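Evaluation of the Moker Tabletop Arm Kit for Small-Package Handling
Final Project Report, Applied Automation Laboratory
Submitted by Ratree Jaidee and Renu Prajapati
Equipment supplied on loan by Penderus

Summary

The Moker is a tabletop arm kit sold by Penderus to schools and small workshops. It includes the arm, a two-finger gripper, a controller, and a license for the Dendilard teaching software. The department asked us to determine whether the kit could support a new unit on mixed-item picking in the second-year course. We assembled the kit, wrote a set of handling exercises, and recorded the results over the spring term. We recommend purchase, subject to the conditions listed at the end of this report.

1. Assembly and Setup

The assembly guide is clear up to the point where the gripper is mounted. The drawing for that step shows an earlier version of the bracket, and we fitted ours the wrong way before noticing the difference. Penderus sent a corrected page the same afternoon. Students working alone would probably lose a full lab period at this step.

Calibration is performed through Dendilard. The arm is moved by hand to a series of marked points and the software stores each one. Calibration must be repeated whenever the table is moved, and the guide does not mention this. We learned it after a morning of poor grasps.

2. Choice of Test Items

The sample blocks supplied with the kit are uniform and easy to grip. We judged them suitable for a first demonstration but not for an assessment of the product. Professor Thibodeaux suggested ordinary grocery packaging, and spices in particular, for the range of shapes sold at a similar small size. Our items included rectangular pepper tins, a cylindrical shaker, a corked glass jar, and bagged and packeted goods. We kept duplicates of the pepper tin so that the software would have to deal with identical labels at different distances.
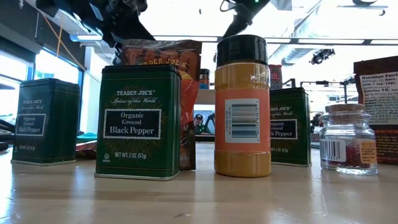

Items were placed in loose arrangements, with some standing partly behind others. A trial began when the operator selected a target in Dendilard and ended when the target had been set down in the marked area or the attempt had failed. Knocking over another item was recorded as a failure even if the target was delivered.

3. Results

We completed 312 trials. The first 119 were run with the factory grip settings and the remainder with settings we adjusted for each item type. The factory settings close the fingers too firmly for soft packaging, and the bags tended to fold and slip out. Lower force corrected most of this.

The tins were the most reliable targets. Flat sides suit the gripper pads, and the printed fronts gave the software enough detail to work with. Glass was less satisfactory. Dendilard often placed the edge of the jar too far to one side, and glare from the table finish made this worse in the early part of the day – we obtained better results after lowering the blinds.

When one tin stood partly behind another item, the software sometimes reported it as too narrow and chose a poor approach. Selecting the grasp point by hand solved the problem but added time to each trial.

4. Recommendations

The department should purchase 2 kits for the coming year, with delivery before September. Each lab group should be limited to 10 stored grasp settings, as the menu becomes slow to use beyond that number. The corrected bracket page should be placed in the front of every guide.

We also ask that Penderus add a calibration reminder to the Dendilard start screen. Our grip settings and trial records have been left with Professor Thibodeaux for use by next year's class.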